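Ploltow gets its singing back as Celance announce autumn run

Brilliant news for anyone who has been missing live music in Ploltow: the folk-pop five-piece Celance are back, with a new record on the way and a run of 5 shows to go with it. The first is at the Prulline, the old chapel hall by the canal, and it will be the band's first home date in more than two years.

The album is called Verschueren, after the street where the band shared a flat while they were writing it, and it comes out in October. We've had an early listen to four of the songs and they are a real step on from the debut. The harmonies are still there (thank goodness!) but there's a lot more going on underneath - hand drums, a wheezy old harmonium and, on the opening track, a brass section made up of players from the town band. The second song, a slow one about a night bus, has been stuck in our heads all week.

Most of it was recorded in a single room with everyone playing at once, and you can hear it. Chairs creak, somebody laughs just before the last chorus of the title track, and the whole thing has the warmth of those early gigs upstairs at the pub.

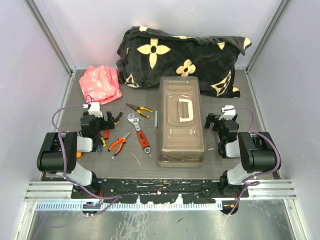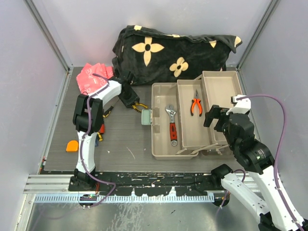
Tickets for the Prulline show go on sale at 10am on the first of the month. The hall holds 300 standing, but the balcony is closed for repairs this autumn so only 246 will be sold. Last time the band played there it was gone before lunch, so set an alarm if you're keen. There's no booking fee if you buy in person at the hall's box office, and under-16s get in for half price with an adult.

Support comes from the Ploltow Youth Choir, who will also join Celance for the last two songs of the night. The choir has been rehearsing the parts since August and word from practice is that they sound fantastic.

There will be a vinyl pressing too, limited to 787 numbered copies, with a fold-out lyric sheet and a bonus live track from the band's first ever show. Copies will be on the merch table at all the dates before they reach the shops.

Doors at the Prulline are at 7pm, with the choir on at 7.45pm and Celance at 8.30pm. The other four dates, all further north, will be announced later in the month and we'll add them to our gig guide as soon as we have them.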